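The year of the bean table

My mother had a coffee table with corners. I mention it only because I still have the mark on my shin, and when I finally had a room of my own to furnish (properly mine, with a lease and a radiator that knocked) I swore there would be no corners in it at all. So when I saw a wobbly, bean-ish, kidney-ish oak table for sale in February, I wrote to the seller before I'd even measured the floor. Sensible people measure the floor first.

The seller was Jussara Teixeira, who has a workshop called Wisten and makes tables in shapes she describes as "whatever the board would put up with". I loved her straight away. She talked me out of a dark stain, talked me into leaving the grain running the long way, and sent me home with a tin of oil and strict orders about hot mugs. I have broken the orders. The table has forgiven me, mostly.

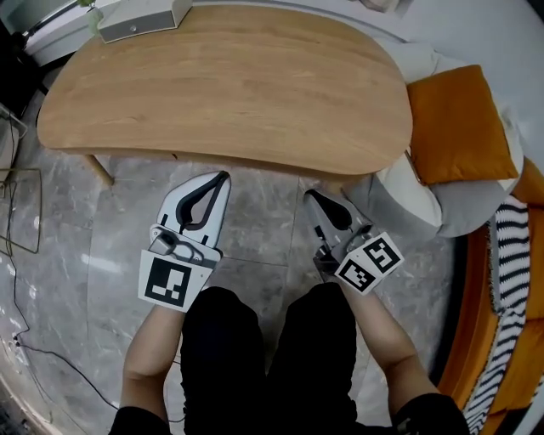
6 min read

I'd always thought of a curvy table as a bit of a show-off, the sort of thing you see in a hotel lobby with a bowl of green apples on it. At home it's surprisingly humble! You can pull a chair in anywhere along it. Plates shuffle round to wherever there's a person. The edge is softened off at the front, so your wrists don't mind it when you're leaning, and I lean a lot, because I'm a dreadful sloucher and I do most of my thinking with my elbows on something.

The trouble with a pale oak table, though, is that it makes you look at everything else. I had grey tiles, the marbly kind with white veins, and a grey armchair with a curved white back, and with the oak sitting between them it all looked terribly well behaved. It was like living in a waiting room. My friend Ladan Fallahi came round, sat down, said "very calm" in a voice that was not a compliment, and asked where the colour was.

Well. I went a bit mad with orange.

The cushion came first, a square one for the armchair, and it was such an instant lift that I should have stopped there. Then came the big orange seat base, which I'd been eyeing in the Hollmann sale for weeks and which arrived looking like a giant slab of cheese. I panicked. I threw a black and white zigzag blanket over it to calm it down, and if you've ever tried to calm something down with zigzags you'll know how that went. But I've grown to adore it. The tassels get trodden on, they get tangled, they pick up every crumb in the house, and I still wouldn't swap it for anything plain.

I did a sum afterwards, which was a mistake. I'd set myself a limit of 1,000 for the whole room and came in at 992, and I was enormously pleased with myself until I remembered the blanket had gone on a different card. Of the total, 400 was the table. I'd pay it again tomorrow.
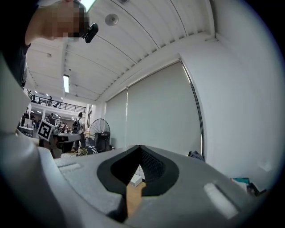 Then there's the question of light, which I'd put off because it's boring and involves ladders. Orange is a fussy colour. In daylight it's all marmalade and good cheer, and under a strong white light from overhead it can turn the colour of a traffic cone. A roller blind in a soft grey does wonders for taking the edge off a bright afternoon, and it's cheap, and you can wipe it. I was a curtain person for years (my mother again, yards and yards of lined brocade) and I've gone right off them. For the evenings I have an old lamp from a junk shop in Baden with a shade like a hat, and it makes the tabletop go the colour of toast.

Cables I have not solved. I bought a clever box from a firm called Prudaseck that was meant to swallow them all up, and it swallowed two and then the lid wouldn't shut. Ladan says to tape them along the skirting. Jussara says to own fewer things with plugs. I'm going to try Ladan's way first, once I've found the tape, and after that I want to talk to Jussara about a stool to go with the table, something small and lopsided, if she's got a board that will put up with it.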